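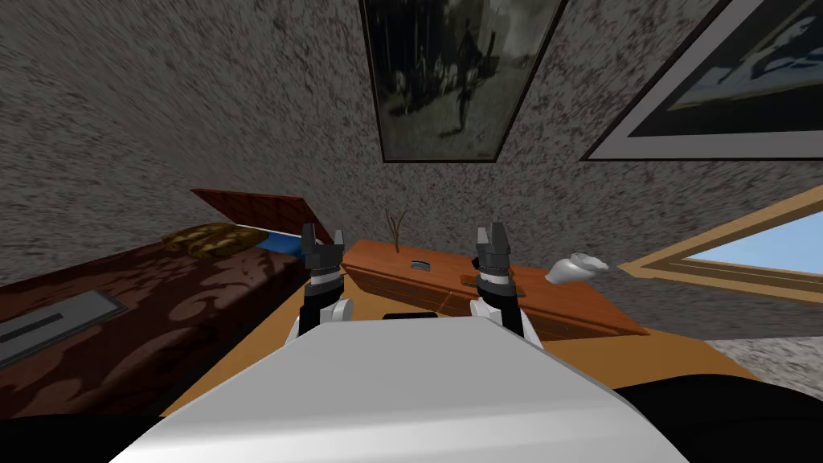

Sunday in lane 2

Home Diary Recipes Letters Archive Contact

Print this page E-mail this page

2025-11-09

I slept until nine, and when I woke up my shoulders were sore in a place where I did not know that a shoulder has anything. I take it as good news. Last week it was the neck that hurt, and the teacher told me that a sore neck means I am lifting my head too much. So the pain has moved to where it should be.

I want to write down how yesterday's lesson went while I still remember it well. I promised myself in July that I would keep notes about the swimming, and then I wrote a lot about the weather and almost nothing about the water.

The lesson was number 8. We are five adults in the beginners' group at the Zindus pool, and we have lane 2, the one beside the wall. It is the best lane for people who are afraid. You can put your hand on the gutter at any time and pretend that you are adjusting your goggles. I have adjusted my goggles very much this autumn.

First we did the breathing. You stand in water up to the chest, hold the edge, put the face in, blow the air out slowly, turn the head to the side, take air, and turn back. I can do this now without thinking of anything bad. In the first lesson I could not do it at all. I put my face in the water and my whole body stood up by itself, as if someone had pulled me by the collar. The teacher did not laugh. She said to hum a song under the water, because a person who hums is also breathing out. I hummed a song from school about a goose. Since then I know exactly how long one verse is, and it is a little longer than my air.

Then we took the boards and kicked. My kicking is weak. I bend my knees as if I were riding a bicycle, and I stay in the same place while the others go away from me. There is an older man in our group who wears a wool hat until the last moment before he enters the water, and even he passes me. Yesterday the teacher held my feet and moved them herself, so that I could feel how small the movement is. It starts in the hip. I had read this in the library book and I had understood every word of it, but my legs had not read the book.

After that she took away the board.

I must explain that I grew up far from any water. We had a river, but it was shallow and brown, and my grandmother believed that it took one child every year. I never heard the name of any of these children. Still, we were forbidden to go in deeper than the ankle, and I obeyed this rule for more than thirty years, also in other countries, also at the seaside on my honeymoon. My husband swam and I guarded the towels. In our photographs from that trip I am always dry and a little bit worried.

So when the board was gone I waited for the old feeling to come, and it came. It begins in the stomach and it is cold. The teacher stood two meters in front of me and said, "Come to me, and if you must stand, then stand." I pushed from the wall. I put my face in and hummed the goose. I think I made four or five strokes, my arms were not beautiful, I forgot the legs completely. Then I saw her feet on the tiles under me, and I understood that she was walking backward. She had been walking backward the entire time! I was so angry and so surprised that I stood up and swallowed water, and coughed until the lifeguard looked at us.

When I looked back, the wall was much farther away than two meters. I did not say anything. I think my face said enough, since the woman with the green cap patted me on the arm with her wet hand.

The lesson is 40 minutes. I used to watch the big clock on the end wall and wish that it would go faster. Yesterday I forgot it, and when the teacher said that we were finished I asked if I could try one more time. She said the next group was waiting. They are children of maybe six years. They stood in a row in their little robes and looked at us with pity.

In the changing room my key would not open the locker. I had put it on the wrong wrist, and I had another person's key from the bench. It took some time to make this right, and both of us apologized so much that we were late getting dressed. My hair was still wet when I went out, and my grandmother would have had something to say about this, too. I bought a sesame roll at Bagheri on the corner and ate it standing at the bus stop. I do not know why food is so good after swimming. It was an ordinary roll, a little dry from the morning, and I could have eaten three.

The bus was the slow one that goes through Arton and stops at every small street. I didn't mind. I looked out of the window and moved my hands on my knees, in, around, and forward, very small, so that the other passengers would not see.

Today was quiet. I washed the swimsuit again, because the smell of chlorine stays in it, and hung it in the bathroom. I telephoned my sister and told her about the teacher walking backward. She was silent for a moment, and then she asked if I had a warm hat for after. She has not forgotten the river either. I told her she should find a class in her own town, and she answered that she is too old. She is younger than I am.

In the afternoon I counted the jar. I have been saving coins and small notes there for a week at the sea next summer, with the name Flustorum written on the lid. It is only a guesthouse, painted yellow, which I found in a magazine at the dentist. It has a little bay where, according to the magazine, the water stays shallow for a long way out. The jar has 1,069 in it now. It is not enough for both of us, but it is more than I expected, and there are many months left. My husband says we should go somewhere with mountains, as we always do. He said it while he was looking for his own swimming trunks in the bottom drawer, so I am not taking it seriously.

I want to write also what is not good. I still cannot float on my back. The moment my ears go under, I hear my own heart and everything in the pool becomes far away, and I sit up. The teacher says that the ears are the last thing to be brave. I practiced a little this evening in the bathtub, which is too short for me, so either the head is in the water or the legs are. I lay there with my feet up on the tiles and my ears under, and listened to the neighbor's radio through the pipes. It was a program about pruning roses. I stayed until the water was cool. I think I could do it for one whole verse of the goose.

Next lesson I will ask her not to walk backward. Or I will ask her to do it without telling me. I have not decided.

Things to remember: a second towel for the hair. A coin for the locker, and the key on the left wrist. Do not eat soup before.

Print this page E-mail this page

Reader comments (4)

I learned at fifty-two and my teacher did the same backward trick. I was furious for a week. Now I swim every morning before work. Please keep writing these.

For floating, try looking at the ceiling a little bit behind you, so the chin goes up. And put a foam noodle under your knees the first few times, most pools will lend you one. It helped me a lot with the ears problem. Silicone plugs are also OK but then you can't hear the teacher.

Is the bakery on the corner open on Saturday afternoons again? Last time I went it was closed by one o'clock.

We had a river like that too, only ours took goats. My mother would not let us near it. I am forty-four and have not put my face in the water yet, but I have looked up the times for the beginners' class and written them on the calendar in pencil.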